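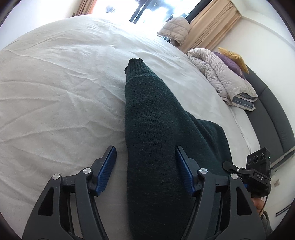
By the Editor, Tulholm Residents' Newsletter

Winter clothes: wash them before you put them away

The clothing exchange at Tulholm Hall took in 1,517 items this season, and 1,450 of them went back out to new homes. The remaining pieces were mostly knitwear with moth holes, and most of that damage happens in storage.

Moths lay their eggs on wool and other animal fibers, and they prefer cloth that has sweat, skin oil or food on it. A sweater worn twice and folded into a drawer in April may have holes by September. Wash it first, even if it looks clean.

Check the care label. Many wool sweaters can go in the machine on a wool cycle in cold water, with a mild detergent. If the label says hand wash, fill a sink with cool water, push the sweater under and leave it for 20 minutes. Don't rub or wring it. Press the water out, roll the sweater in a towel, then dry it flat and away from the radiator. Turn it over once the top feels dry. Thick cuffs and waistbands take longest, and anything packed damp will smell of mildew.

Lint comes off with a soft clothes brush. For pilling, use a fabric comb and work in one direction on a flat surface, with the sleeve pulled smooth. Go lightly at the elbows, where the yarn is often thin already.

Fold knits for storage. Hangers stretch the shoulders. A lidded plastic box or a zippered cotton bag will do, provided it closes fully. Cedar blocks smell pleasant but don't do much against an infestation. If you find larvae, seal the sweater in a bag and freeze it for 3 days at the very least, longer if you have the space, then vacuum the closet, including the corners and the edge of the carpet.

The exchange opens again in September. Bring clean, dry clothing to the side door on Flundov Street, between 4 and 6 p.m. Coats and children's boots are needed most. We can't take pillows, comforters or single gloves.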